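Friday, November 25, 2022

Bench notes, Stillisdale workshop. RAM upgrade trial on the old office desktops, second go. The first go was in February and the write-up from then is half a page and a coffee ring, so I'm starting from nothing.

The claim we keep hearing, mostly from the Clevthorpe office, is that doubling the memory will "sort out" the slow machines. I don't believe it and I'd like it on paper either way before we spend anything. These machines already had their hard disks swapped for solid state ones. Whatever slowness is left is being blamed on memory and I suspect it is mostly the browser, the antivirus and the sync client all having breakfast together at nine o'clock.

**Machine under test**

Standard office tower, four slots, two filled, 8 GB total. Fresh image, all updates in, left to idle for an hour before the first run so the background indexing wasn't muddying things. Same monitor and same network port throughout. I used the Kabbaj modules because those are the ones we were quoted for. Two more sticks, matched to what's fitted, so 16 GB when all four are in.

First annoyance: the machine would not post with all four sticks in. One long beep, pause, one long beep. Took them out, put them back, same thing. Tried the new pair alone and it was fine. Tried the old pair alone, fine. Moved the new pair to the other slots and it came up with 12 GB showing, so one stick was not being seen. Cleaned the contacts, reseated, pushed harder than I like pushing on a board that flexes, and got the full 16. I would not want to do that on every desk in the building. If the board is that fussy then the fitting time in the quote is fantasy.

Ran the memory tester overnight on Wednesday. No errors, but one overnight pass only tells me that it didn't fail on one night.

**Timings**

Cold start to desktop, stopwatch, thumb error and all:

- 8 GB: 40 seconds
- 16 GB: 40 seconds

I did that pair over again and got the same. So no change at start-up, as expected. Anybody who says their PC "boots twice as fast" after adding memory has changed something else as well or is being kind to the person who fitted it.

Then the big spreadsheet, the stock one that everyone complains about. 3342 rows, far too many lookups, links out to two other workbooks. Full recalculation took the same time on both to within my ability to press a button. The processor sits at full tilt on one core and the memory graph hardly moves. This is a badly built spreadsheet and no amount of hardware is going to fix it. I've said that before.

Where it did make a difference was the silly test: 132 browser tabs opened from a saved list, with the mail client and a video call running. At 8 GB the machine was paging heavily and switching between tabs had a horrible hitch. At 16 GB it was usable. So yes, if you really work like that you will notice. I'm told some people at Clevthorpe do work like that. I'd want to see it.

Caveats on my own numbers:

- one machine only
- the video call was to my own phone on the next bench, which isn't much of a call
- tab list was mostly text pages, so probably kinder than real life
- I knew which configuration I was testing, so no pretence of blinding for anything judged by feel

**Surkgate "optimiser"**

The supplier's quote bundles a licence for the Surkgate memory tool. Installed it on the 8 GB set-up to be fair to it. It puts a dial in the corner and a button that says Free Memory. Press it and the number goes down, lovely, then the number climbs back up over the next minute while everything you had open gets slower because it is being read back in from disk. As far as I can see all it does is push things out to the page file. Memory that's holding cached files is doing its job. An empty stick of RAM is a wasted stick of RAM and I don't know why this still needs saying in 2022.

It also added itself to start-up and put a scheduled task in without asking. Uninstalled. The task stayed behind, deleted by hand. Recommend we strike it from the quote whatever else gets decided.

**Page file**

Somebody's old advice on the shared drive is to turn the page file off on solid state machines "to save wear". Tried it at 8 GB. The browser fell over partway through the tab list and took the mail client with it. Left it on system managed, set back to default, and I've put a note on that document telling people not to do it. The wear argument might have meant something on the very early drives. On these I can't see it mattering before the rest of the PC is scrap.

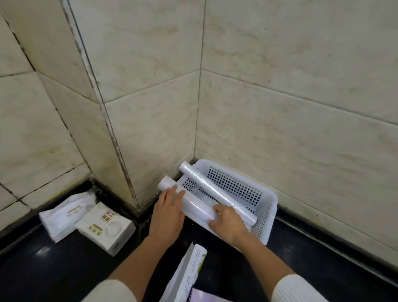
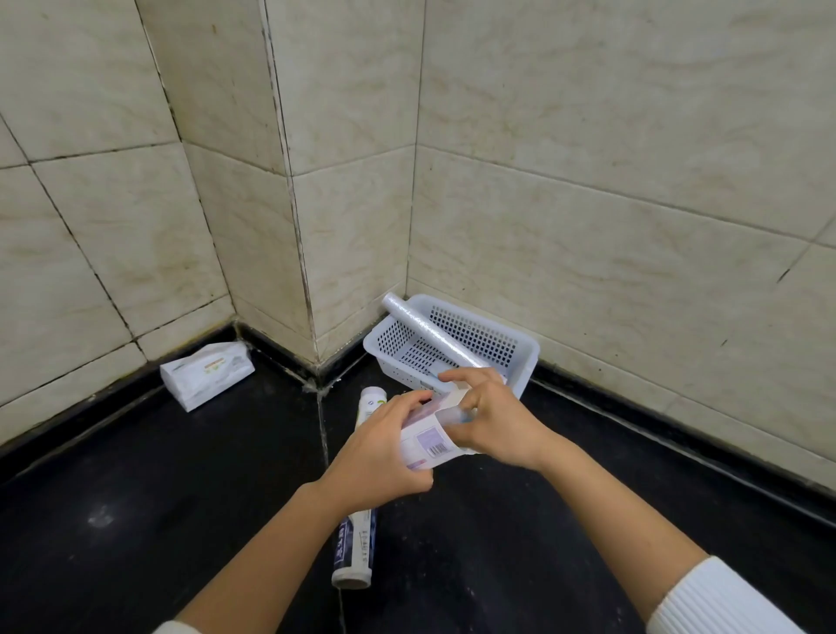
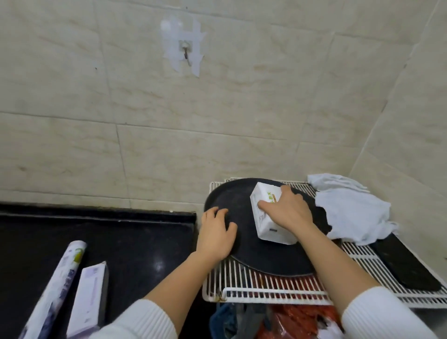 **Cost side**

The quote is for the lot, every desk, on the grounds that it's simpler. Simpler for whom? I've asked for a price on 300 modules and a price on a small batch and only had an answer to the first. Until I get the second I can't compare anything.

My view as of today - and I'll change it if someone shows me numbers - is to put more memory only in machines where we have seen paging under normal work. We can log that. The built-in performance counters will do it, committed bytes and hard faults, a sample a minute for a working week, dumped to a file. No need to buy a monitoring package, though I'm sure one will be offered.

Things that would cost nothing and should happen first:

- stagger the antivirus scan so it isn't at nine
- sync client to stop indexing the archive folders
- take the three vendor updaters out of start-up on the standard image
- someone to rebuild the stock spreadsheet, and no, not me

**Still to do**

Swap the test tower for one of the small form factor ones, they only have two slots so the existing sticks would have to come out and be binned or reused, and I doubt the quote allows for that. Check whether the posting trouble is this board or all of that model. Repeat the tab test with only one of the new sticks fitted, 12 GB, unmatched. Dual channel is supposed to matter and I'd like to know if it matters to anyone who isn't running a benchmark.

Old pair are back in the tower for now. New pair in the anti-static bag, top drawer, labelled. The fussy one has a dot of marker on the sticker.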